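Search the notebook
Search

Saturday, bench notes. Spent the morning on our house rules for the Bramwell cell. Rule 5 is still the one people skip: check the wrist cables before every run, both arms, no exceptions.
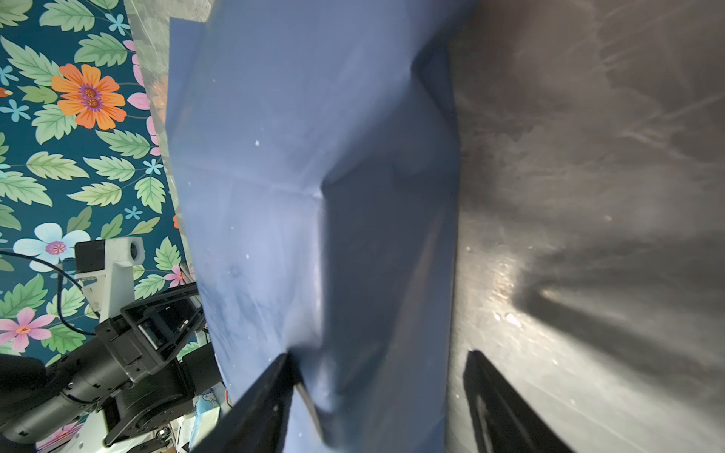
Caleb Varga
Robot cell technician

Pinch rule for soft stuff - both fingers on the fabric before any lift, and go slow. I'd like the second arm to wait until the first one has its grip, but that isn't written down yet! Cable check log is at 1,074 entries now, so somebody's reading the rules. 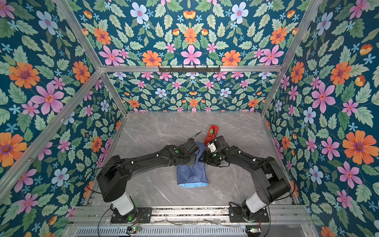

Lurnalwood thinks the waiting rule should go in the software, where it can't be skipped. Fine by me, but I'm keeping it on paper too.

5 comments · 48 shares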